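Jumper Season Is Winding Down — Time to Fold!

Saturday, August 22, 2020

The wattle is out along the creek track, the mornings have lost a bit of their bite, and that can only mean one thing at the Kedberg Knitters: it's nearly time to put the big woollies to bed for another year. I know some of you dread it. I love it! There is something so satisfying about getting every jumper out of the cupboard, having a proper look at it in daylight, and remembering which winter it belonged to (and how many times you ripped back the sleeve).

This year the stripes have been the stars. Our August knit-along pattern, Onu, had people digging through their stash for every odd ball of orange and cream they could find, and the results have been gorgeous. If you haven't tried it yet, you work a band of cable across the shoulders, then a wavy stripe, then some texture, and after that it's plain stocking stitch all the way down to the rib. The plain part is perfect telly knitting. My own took 2227 metres of yarn, with a few swear words at the cable band — all forgiven now.

Before anything goes into storage, give it a wash and dry it flat. Then clear a bed, put on some music and spread your jumpers out. A bed is so much better than the kitchen table, as there's room to lay one over another and you can get the sleeves straight without knocking over a cup of tea.

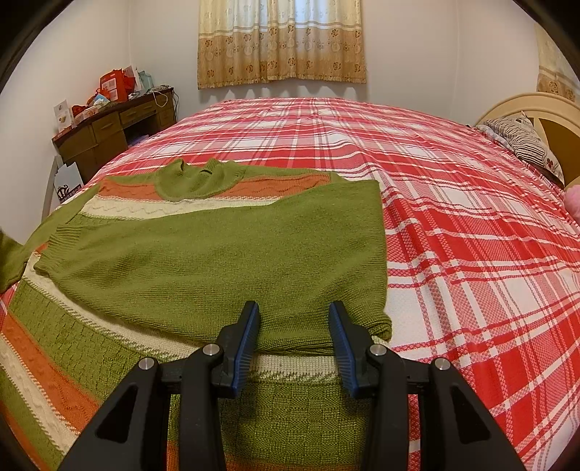
How to fold a heavy jumper

Lay it with the back facing up and smooth it from the middle out to the sides. Don't tug at the rib! Bring one sleeve straight across the back, fold that side in to the middle, then do the same on the other side. Last, take the hem up towards the neck. Thick cables like one fold better than two, so if your drawer is deep enough, stop there.

Please don't hang them. A cabled yoke is heavy, and a season on a coathanger will give you shoulders you never asked for.

Swap table and spring plans

The swap table is back at our next catch-up, so bring your leftover balls, even the tiny ones. We'll also be casting on Osska, a light cotton top in 2 colours. It starts with 80 stitches and grows from there, and it would make a lovely first garment for anyone who has only done scarves so far. Printed copies of the pattern will be on the table next to the tea urn.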